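그리퍼 과폐쇄 장애에 관한 기록

2021년 2월 26일

지난 12월에 본인이 담당하던 파지 시험 장비에서 발생한 장애의 경위와 조치 내용을 정리하여 남긴다. 사내 보고서는 이미 제출되었으나, 보고서 양식에는 판단 과정과 잘못 짚은 부분을 적을 칸이 없었다. 같은 종류의 장비를 운용하는 분들께 참고가 되기를 바라며, 개인 블로그의 성격상 일부 사내 명칭은 생략하였다.

장애의 요지는 다음과 같다. 천으로 된 부드러운 물체를 집는 시험 도중, 그리퍼가 목표 파지력에 도달한 뒤에도 닫힘 동작을 멈추지 않았다. 제어기는 해당 상태를 정상 파지로 기록하였고, 경보는 발생하지 않았다. 인명 피해는 없었다. 다만 작업자가 물체를 빼내기 위하여 손을 넣은 상태에서 그리퍼가 추가로 닫힌 사례가 한 건 있었으며, 본인은 이를 품질 문제가 아니라 안전 문제로 분류하여야 한다고 판단하였다.

장비 구성은 단순하다. 탁상형 로봇 팔 한 대에 두 손가락 그리퍼를 장착하고, 손목 부근에 소형 카메라를 달았다. 팔의 제어기는 Brarell 제품이며, 파지 제어 소프트웨어는 Grurton에서 공급받은 것을 수정하여 사용하고 있었다. 시험 기록은 Ciltitness라는 사내 기록 도구에 저장된다. 이 도구는 파지 시도마다 손가락 위치, 모터 전류, 종료 사유를 한 줄로 남긴다. 영상은 별도로 저장되며, 두 기록의 시각을 맞추는 작업은 당시까지 수작업이었다.

시험 물체는 단단한 것과 부드러운 것을 섞어 사용하였다. 컵과 같이 형태가 유지되는 물체에서는 해당 장애가 한 번도 확인되지 않았다. 문제가 된 것은 천으로 만든 모형 식품류였다. 이러한 물체는 눌리는 동안 저항이 완만하게 증가하므로, 전류가 급격히 상승하는 지점을 접촉으로 간주하는 방식으로는 판정이 어렵다. 이 점은 도입 단계에서도 알려져 있었고, 이를 보완하기 위하여 부드러운 물체용 설정을 별도로 두고 있었다. 장애는 바로 그 설정에서 발생하였다.

최초 신고는 같은 조의 Eun-ji Min 연구원이 하였다. 신고 내용은 “놓기 명령 직전에 손가락이 한 번 더 움직인다”는 것이었다. 본인은 당시 이를 기계적 유격으로 보았고, 손가락 체결부를 다시 조인 뒤 시험을 재개하도록 하였다. 결과적으로 이 판단은 잘못된 것이었다. 체결부를 조인 이후에도 같은 현상이 보고되었으나, 본인은 이틀 동안 시험을 중지시키지 않았다. 앞서 언급한, 손을 넣은 상태에서 그리퍼가 닫힌 사례는 그 이틀 사이에 발생하였다.

시험을 중지한 뒤 누적된 기록을 전수 확인하였다. 대상은 파지 시도 1122건이었으며, 이 가운데 부드러운 물체에 대한 시도는 223건이었다. 정상 종료로 기록되었으나 실제로는 손가락 위치가 계속 변하고 있던 시도가 51건 확인되었고, 전부 부드러운 물체용 설정에서 수행된 것이었다. 종료 사유란에는 예외 없이 ‘파지 완료’가 적혀 있었다. 종료 사유만을 집계하던 기존의 일일 점검표로는 발견할 수 없는 유형이었다.
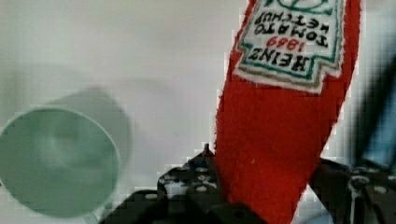 영상과 수치 기록을 대조하는 작업에는 예상보다 많은 시간이 소요되었다. 손목 카메라의 저장 시각이 제어기 시각보다 늦게 찍히고 있었고, 그 차이도 일정하지 않았다. 결국 각 시도에서 손가락이 처음 움직이는 시점을 기준으로 삼아 두 기록을 하나씩 맞추었다. 이 과정에서 손가락 자체의 결함 가능성도 함께 검토하였다. 손가락을 분리하여 변형 여부를 측정하였으나 이상은 없었고, 예비품으로 교체한 뒤에도 현상이 재현되었다. 이로써 기구부 원인은 제외되었다.

원인은 소프트웨어의 두 설정이 서로 다른 전제를 가지고 있었던 데 있었다. 부드러운 물체용 설정에서는 목표 파지력에 도달하면 ‘유지’ 상태로 전환된다. 이 상태에서 제어기는 힘이 떨어질 경우 손가락을 조금씩 더 닫아 목표값을 회복하려 한다. 단단한 물체에서는 힘이 거의 떨어지지 않으므로 추가 동작이 나타나지 않는다. 반면 천과 그 속의 충전재는 눌린 뒤에도 서서히 가라앉는다. 힘이 떨어지고, 손가락이 닫히고, 물체가 다시 가라앉는 일이 반복된다. 원래의 소프트웨어에는 이 추가 이동량에 대한 상한이 있었다. 그런데 수정본에는 그 상한이 없었다.

상한이 사라진 경위도 확인하였다. 얇은 물체를 집지 못하는 문제를 해결하기 위하여 이동 범위 제한을 해제한 변경이 있었는데, 동일한 변수가 유지 상태의 상한으로도 사용되고 있었다. 변경자는 본인이다. 변경 당시 단단한 물체로 12회의 확인 시험을 실시하였고, 모두 통과하였다. 부드러운 물체에 대한 확인은 실시하지 않았다. 변경 기록에도 ‘얇은 물체 대응’이라고만 기재하였으므로, 검토자가 유지 상태에 미치는 영향을 알아차리기는 어려웠을 것이다.

안전 측면에서 더 무겁게 보아야 할 사항은 따로 있었다. 작업자는 물체가 끼었다고 판단하면 일시 정지 단추를 누르고 손을 넣었다. 그러나 이 장비의 일시 정지는 팔의 이동만을 멈추며, 그리퍼의 유지 동작은 멈추지 않는다. 물체를 떨어뜨리지 않기 위한 설계이고, 설명서에도 기재되어 있다. 하지만 현장의 작업 지침에는 이 내용이 없었고, 지침을 작성한 본인 역시 일시 정지와 비상 정지를 명확히 구분하여 안내하지 않았다. 작업자가 물체의 한쪽을 당기면 파지력이 떨어지고, 제어기는 이를 보상하기 위하여 손가락을 닫는다. 손을 넣은 상태에서 일어난 일은 정확히 이 순서를 따랐다.

시행한 조치는 다음과 같다.

첫째, 이동 범위 제한과 유지 상태 상한을 별개의 변수로 분리하였다. 상한에 도달하면 그리퍼는 그 위치에서 정지하고, 종료 사유에는 ‘유지 한계’가 기록된다.

둘째, 일시 정지 시 유지 동작도 함께 멈추도록 변경하였다. 이 경우 물체가 떨어질 수 있으나, 본 시험에서 취급하는 물체 중 떨어져서 위험한 것은 없다.

셋째, 손을 넣는 작업은 비상 정지를 누르고 그리퍼 전원 표시가 꺼진 것을 확인한 뒤에만 허용하는 것으로 지침을 개정하였다. 물체를 빼낼 때에는 가급적 집게를 사용한다.

넷째, 일일 점검표에 손가락 위치의 사후 변화량을 추가하였다. 종료 사유가 정상이더라도 변화량이 기준을 넘으면 해당 시도는 재검토 대상이 된다.

다섯째, 파지 제어에 관한 변경은 단단한 물체와 부드러운 물체 모두에서 확인 시험을 거친 뒤에만 반영한다. 이 항목은 외부 점검을 맡은 Uddin 측의 의견을 반영한 것이다. 당초 본인이 제출한 안에는 변경자가 시험 물체를 선택할 수 있도록 되어 있었으나, 그렇게 할 경우 같은 누락이 되풀이될 수 있다는 지적이 있었고 타당하다고 보아 수용하였다.

조치 이후 동일한 조건으로 재시험을 실시하였으며, 상한을 넘는 이동은 현재까지 나타나지 않았다. 다만 ‘유지 한계’로 종료되는 시도가 예상보다 많다. 상한값이 지나치게 낮게 설정되었을 가능성이 있으나, 값을 올리는 문제는 서두르지 않기로 하였다. 충전재의 양이 서로 다른 물체에 대하여 힘이 떨어지는 속도를 먼저 측정하고, 그 결과에 따라 조정할 예정이다.

기록의 시각 차이 문제는 아직 해결되지 않았다. 제어기의 시각을 기준으로 영상에 표식을 넣는 방식을 시험하고 있으며, 간헐적으로 표식이 누락되는 현상이 남아 있다. 원인이 확인되는 대로 별도의 글로 정리하겠다.

마지막으로 신고 처리에 관하여 덧붙인다. 최초 신고의 내용은 정확하였다. 본인이 이를 유격으로 단정하지 않고 그날의 위치 기록을 한 번만 열어 보았더라면 시험은 이틀 먼저 중지되었을 것이다. 현재는 예상하지 못한 움직임이 신고되면 원인 추정과 관계없이 우선 시험을 중지하고, 재개 여부는 변경자가 아닌 사람이 결정하도록 하고 있다.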